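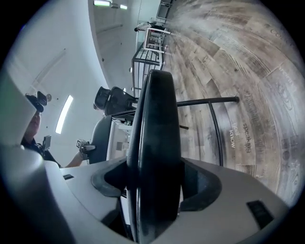
Sourdough, week 6

2026-09-19
by Pendo Muli

Okay, the starter is alive! I fed it before bed with that rye flour from Torres (245 grams in the bag, gone already) and this morning it had climbed right up over the rim and onto the counter. Katsuhiko says I'm overfeeding it. Maybe! I baked anyway, and the crust sang when it came out of the oven.

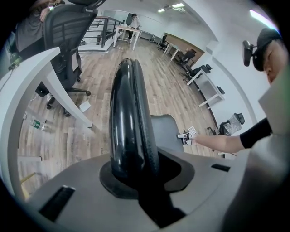
The crumb was still a bit gummy near the bottom, so next time I'm leaving it in longer. Taking the other loaf to Mom's in Clekesham tomorrow.

Comments

Katsuhiko Hamada: You ARE overfeeding it.

claltville_baker: Try a hotter stone!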